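Re: [Zalluvholm-makers] bottles rolling off the packing table

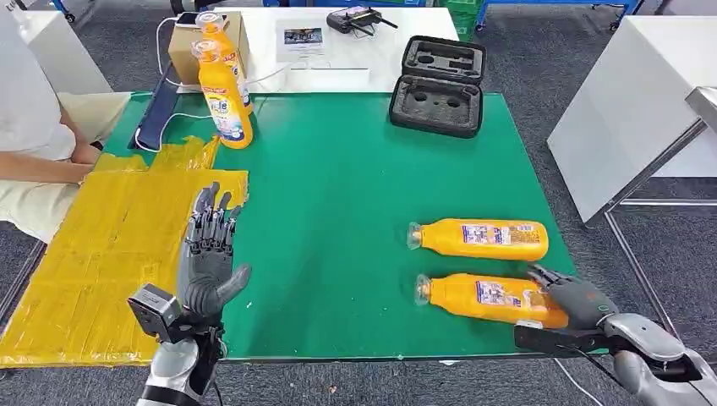 Your question first

> Has anyone found a decent surface for sorting bottles on? Ours is bare
> and everything rolls straight off the edge as soon as you lay it down.
> Also do you store them standing or on their sides? We've got the
> Wirkivley order to box up in February and I'd like to sort it before
> then.

Get a green mat! I put one over our work table last winter and I wouldn't go back. The orange plastic bottles can lie on their sides on it, labels up, so I can read them without picking each one up (my eyes aren't what they were). I keep the caps all pointing the same way as well, it makes it so much quicker to see what's what.

For storing, I'm a stander. Two of ours are up at the back left at the moment, one on the mat and the other perched on a little brown cardboard box so that I can see it behind its neighbour. One does lean a bit, I've given up fussing over it.

The yellow board on the left is covered in glossy tape, put on in overlapping strips, and yes I know it's wrinkly. I'm rubbish at tape, always have been. Start from the far edge and press each strip down with a ruler and yours will look far better than mine. It does overlap the mat a little, which doesn't bother me, but you may want to trim yours to fit.

I've got 4 spare mats in the cupboard from the Skarkevbridge clear-out if you'd like one, just shout. I'm in most evenings after 7.

Recent messages on this list
- Small boxes wanted, any condition
- Zwahlen tape: worth the money?
- Getting old labels off plastic
- Table for collection, Skarkevbridge

Last updated: February
Contact the list owner | © Zalluvholm-makers | Back to top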